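I've been using the Rudidgate password manager since October, and a couple of people asked me in the comments what I think of it, so here's the long answer. Short answer first: I like it, I'm keeping it, and I have complaints.

Some background. Before this I kept my logins the way a lot of us do, meaning three or four passwords that I recycled everywhere with a digit stuck on the end. Then a forum I'd completely forgotten joining got its user table dumped, and somebody tried my email and that same old password on a shopping account. They got in. They didn't buy anything (I had no card saved there, thank goodness), but it scared me enough to spend a whole evening looking at password managers.

I tried Bostex first. It's free, it's tiny, and it keeps everything in one encrypted file that you carry around yourself. If you only use one computer I'd say go for it. I use two plus a phone, and I kept ending up with two versions of the file and no idea which one had the newer bank login in it. After the second time I locked myself out of my own email I gave up and paid for Rudidgate.

Setup took me 15 minutes, not counting the import. You pick a master password, it makes you type it three times on three separate screens (annoying, but I get it), and then it gives you a recovery sheet to print. Please print it! There's no reset link. If you lose both the master password and the sheet, the vault is gone, and support will tell you so very politely.

The import was a mess. Bostex exports plain CSV and Rudidgate reads CSV, so you'd think that would be that. Any password with a comma in it got chopped in half, and it didn't warn me. I only noticed when my web host wouldn't let me in. I ended up opening the file, putting quotes around the bad ones by hand and running it again. Also, remember that a CSV export is every password you own sitting on your disk in plain text, so wipe it properly when you're done. The help page mentions this in one gray line at the very bottom, and it should be in big letters at the top.
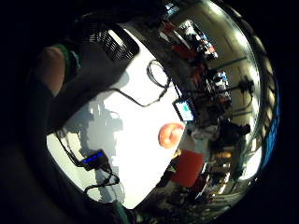 Once everything was in, though, it got really nice. There's an audit screen that lists weak and repeated passwords, and mine came up with 80 repeats. Eighty! I changed the important ones that night – email, bank, domain registrar – and I've been picking off the rest whenever I happen to log in somewhere. The generator is good. You can set the length, turn off the characters that look alike, and save a separate recipe for sites with silly rules. My electric company still won't take anything over 12 characters, so that one has its own recipe.

The browser add-on fills in forms when you press a key, and I prefer that to the kind that fills the moment a page loads. It checks the domain before it offers you anything, too. I tested it by putting up a fake copy of my own blog's login page on a different address, and it stayed quiet. That's worth a lot to me, as I've clicked on dumb things before coffee and I'm sure I'll do it again.

Two-step login works with an app on the phone or with a little USB token. I went with the app. Syncing goes through their server, but the vault is encrypted on your machine before it's sent, or so the documentation says. I can't check that, and I'd be happier if they had an outside audit to point to. I wrote and asked, and the answer was that one is planned. No date.

What else bugs me? The phone version is slow. Unlocking takes almost 4 seconds on mine, and it locks again every time you switch to another app, so copying a username and then a password means unlocking twice. You can change the timeout on the desktop but I can't find the setting anywhere on the phone. Search only looks at titles and ignores the notes field. And the Flomex browser isn't supported at all, so if that's what you use you'll be copying and pasting. The clipboard does clear itself afterward, at least.

Sharing is okay. You can send one login to another Rudidgate user without them seeing the password, sort of. They can always fill it into a page and dig it out from there, so I'd treat it as a convenience and change the password when you stop sharing.

I'm on the yearly plan and I'll renew. If they fix the CSV thing and the phone timeout I'll come back and update this post. And if any of you know a trick for making search look inside the notes, please leave it in the comments, I've got years of license keys buried in there.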